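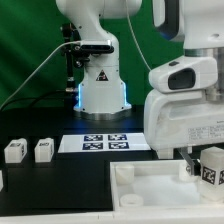 Why do we sort parts before we put anything together? Sorting shows us what we have, and a missing piece is far easier to spot in a tidy tray than in a heap.

Chapter 3: Shapes That Fit

Cubes, cylinders and rings are wonderful things to learn with! Turn a cube onto another face and it still stands square, while a cylinder laid on its side wants to roll away (try it on a sloping book). In this chapter we'll look at edges, curves and hollows,
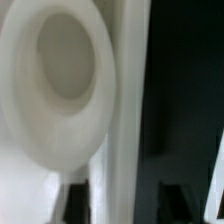
and at how a curved surface meets a flat one. Keep a pencil handy, as you'll be sketching a lot.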